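Jestell Tabletop Scenes: Data Card and Rules of Use

Maintainer: Hauwa Danladi
Labeling rules: Nisha Prajapati
Last revised: 7/10/20

Summary

Jestell is a set of simulated tabletop episodes for training and checking robot manipulation policies. It holds 3,027 episodes rendered from one family of rooms. Of these, 1,431 carry full object labels. The rest carry robot state and actions only. The rules below apply to anyone who adds episodes, changes labels, or publishes a result from the set.

The words "must" and "should" are used in the usual way. A "must" that is not met blocks the merge. A "should" that is not met needs a note in the change log.

1. Scope

The set covers small household items on a table in a closed room. It does not cover drawers, doors, liquids, cloth, or people. Results from it must not be cited as evidence of safe operation near people. Any physical cell that runs a policy trained here needs its own risk assessment, done by the party that operates the cell.

2. Scene rules

2.1 Every object on the table must come from the object list in the config directory. A new object needs a collision mesh, a mass, a friction value, and a license entry before it is used.

2.2 Object placement is drawn from the episode seed. Hand-placed scenes are allowed in the debug split only.

2.3 Items may sit near an edge. In the view for this section, the bowl stands near the outer corner of the tabletop, and a small dark red object lies close to the rear edge. Both placements pass. A placement fails if the center of mass of the object is outside the table outline at step zero.

2.4 Objects must be at rest before the first recorded step. The settle check runs for 60 simulation steps. If any object is still moving at the end, the seed is thrown out and logged. Do not raise the damping to make a seed pass.

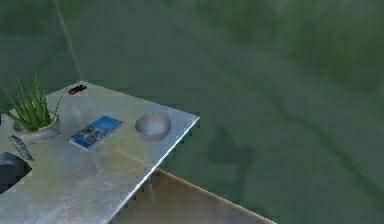 Vol. 2, Issue 3

2.5 Objects may be partly outside a camera view. They must still be present in the state record, with a full pose. The visibility flag is computed per camera and must not be edited by hand.

2.6 Table finish, wall texture, and floor texture may change between scene variants. They must not change inside an episode. The variant name is stored in the episode header, and the loader rejects an episode with a missing or unknown name.

3. Camera rules

3.1 Camera poses are stored as a position and a quaternion in the world frame, scalar first. Older exports from the Ludero tool wrote the scalar last. Run the converter on those before loading, and check that the header says "wxyz".

3.2 Intrinsics must be stored with every episode, even where they match the default. Two early batches relied on the default and had to be rendered again when it changed.

3.3 A view does not have to contain the robot. Views without any part of the arm are kept in the set, and the label for the arm is then an empty mask. An empty mask and a missing mask are different values. Treating them as the same was the most frequent fault found in the March review.

3.4 Oblique views should keep some wall or floor in the picture where the mount allows it. The background gives the depth check a reference surface. With walls, floor, and a table edge together in one view, the check can fit three planes and report the error for each of them.

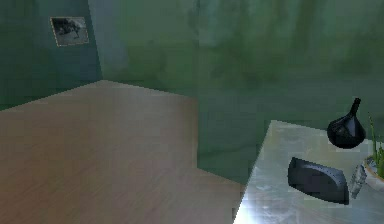 The fit is run on rendered depth before noise is added. A plane error above the limit in the config file means that the camera pose and the image do not belong together. The usual cause is a pose saved one step late. Fix the export script and render the batch again; do not shift the timestamps.

3.5 Image noise is applied by the loader. Stored images must be clean renders. Jagged edges from low-resolution rendering are accepted and must not be smoothed in storage.

4. Label rules

4.1 Class names come from the object list. A labeler who cannot tell what an object is from the image must look up the object ID in the state record. Guessing from shape is not allowed.

4.2 Reflective and see-through items get the mask of their full outline. What shows through them is not labeled a second time. The same rule applies to tabletops in the translucent variant.

4.3 Wall art, framed panels, and other fixtures are background. They get the class "fixture" if they are in the object list and "background" if they are not.

4.4 Shadows and reflections are never labeled as objects. A policy that reaches for a shadow is a valid test result and should be reported as such.

4.5 A clear tabletop is a valid view. It must be labeled with the surface mask and an object count of zero for that camera. The per-camera count says nothing about the episode as a whole, where items may lie outside the view.

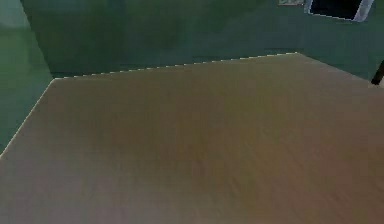

May views with zero objects be dropped to balance the classes?

Only in a derived set with its own name. The base set keeps them, and any score reported under the Jestell name must be computed with them in. False detections on bare surfaces are part of the score.

4.6 Label changes need a second reader. The first reader and the second reader must be different accounts. The merge script compares the account IDs and stops if they match.

5. Action and state records

5.1 Joint positions are in radians, lengths in meters, forces in newtons. Gripper width is the distance between the finger pads. It is not a fraction of full travel. Files from the Agarwal driver use a fraction and must be converted.

5.2 State is written at every control step. A dropped step must be marked with the gap flag. Filling a gap by interpolation is not permitted in the base set.

5.3 The first 16 bytes of each state file hold the format tag and the checksum. A reader must verify both before it parses the rest.

5.4 Contacts between the arm and the table are recorded with peak force. Episodes over the force limit stay in the set with the status "limit". They must not be used as demonstrations. The default loader leaves them out, and the option to include them must be set by name.

5.5 A commanded stop must appear in the action stream as a stop. Writing it as a zero-velocity command hides the difference between a robot that was told to stop and one that had nothing to do.

6. Splits

6.1 Splits are made by seed group. All episodes and all camera views from one seed group go to the same split. The same booklet and bowl seen from two cameras, one view in training and one in test, counts as a leak.

6.2 The test split is fixed. If a fault is found in a test episode, mark it in the errata file and leave the episode in place until the next major version.

6.3 Scene variants should appear in every split. The share per variant is printed by the split script. Attach the printout to the merge request. 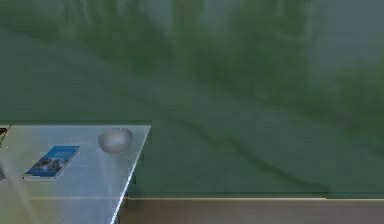 7. Reporting

7.1 State the version, the split, the camera set, and whether "limit" episodes were included. A score without these four items will not be listed.

7.2 Report success per object class as well as the total. Small flat objects and round hollow ones fail in different ways, and the total hides it.

7.3 Do not compare scores across major versions. The Imov baseline was rerun for version 2, and the old values were removed from the table.

7.4 Runs with fewer than three training seeds are listed as preliminary.

8. Known limits

Lighting is fixed within each variant. Soft shadows are approximate and should not be used to judge contact. Wall textures look stretched from some mounts; this affects color statistics and does not affect geometry. Friction values for glazed and glass items were taken from the default material table and have not been measured. Thin objects can sink slightly into the table at low solver settings. The pose is correct in those cases and the mask may be a pixel short on the lower side.

Transfer to physical robots has not been tested by the maintainers.

9. Changes and contact

Open a ticket with the episode ID, the camera name, and the step index. Screenshots alone are closed without review. Questions on labels go to Nisha Prajapati. Everything else, including license requests for new objects, goes to Hauwa Danladi.

Rule changes take effect at the next minor version. Episodes merged before a change are judged under the rules they were merged under, except for 5.4, which applies to all versions.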